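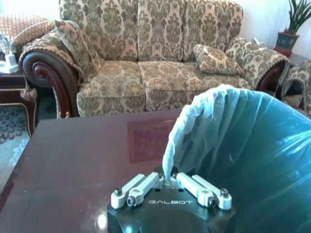
Unit 3: Bins, Bags and the Living Room

Housekeeping Basics, handout 2
Léonie Vasseur

I love this unit! A fresh liner is the quickest win in the whole house, and most people rush it.

Fitting the liner
Shake the bag open first. Push the middle down to the floor of the bin, then fold the top over the rim and run your hand around it to let the trapped air out. Leave enough overhang to tie – a hand's width is plenty.

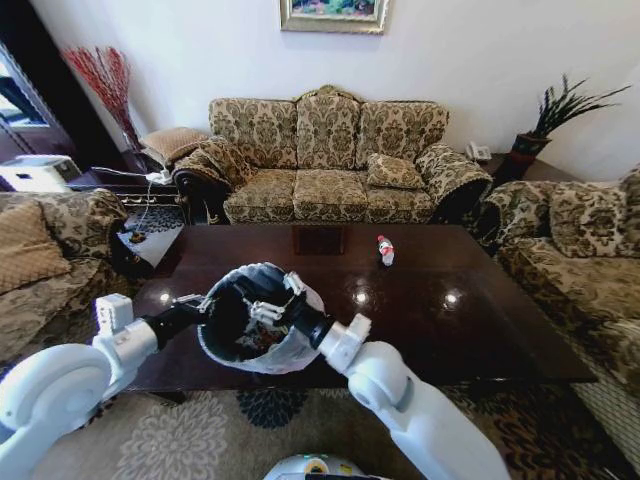

Order matters in a sitting room, and mine is always trash, table, fabric, floor. Bring the bin to the mess and clear every surface before you get a cloth out. On a long, glossy coffee table like this one, the small stuff goes first: the red-capped bottle, then anything else lying about. Polish shows every streak under ceiling lights, so wipe with the grain and buff dry. Cushions come after that, and damask likes a soft brush!

For next time: try the order at home and write down where you got stuck.

Related handouts
Caring for Patterned Upholstery
Dusting Carved Wood (Afshin Shirazi)
Sorting Before You Toss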